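Robotic disassembly practice

5 Jul 2020
By Kamlesh Nigam

Robotic disassembly practice is the set of rules a workshop follows when a robot arm takes apart used electronics. It is a lively corner of automation, and a wonderfully hands-on one! The best-known shop guide in the field, the Munro Rules, has 17 clauses and grew out of trials at the Bretmont plant, where 781 desktop computers were opened in one season.

The guide asks that a computer be unplugged and laid on its side, open side up, before the arm moves. Small parts such as processors get a fixed place beside the case, so the arm always returns to the same spot.
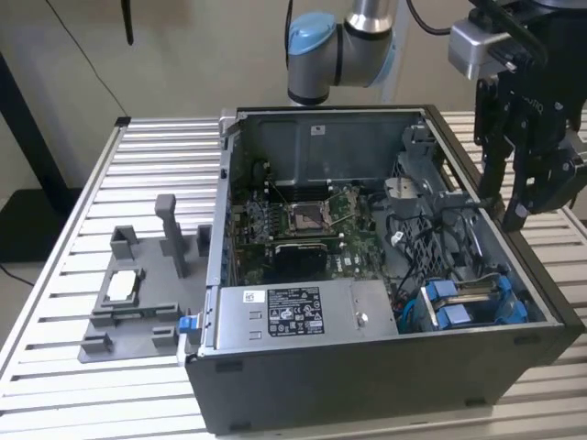

Who may reach into the work area while the arm has power?

Only the named operator, and only after pressing the stop button and seeing the arm come to rest.

Later editions, edited at Umico, added a clause on grip force: start low, then raise it in small steps. Plevix, a smaller shop, keeps a stricter version with a written log for every case.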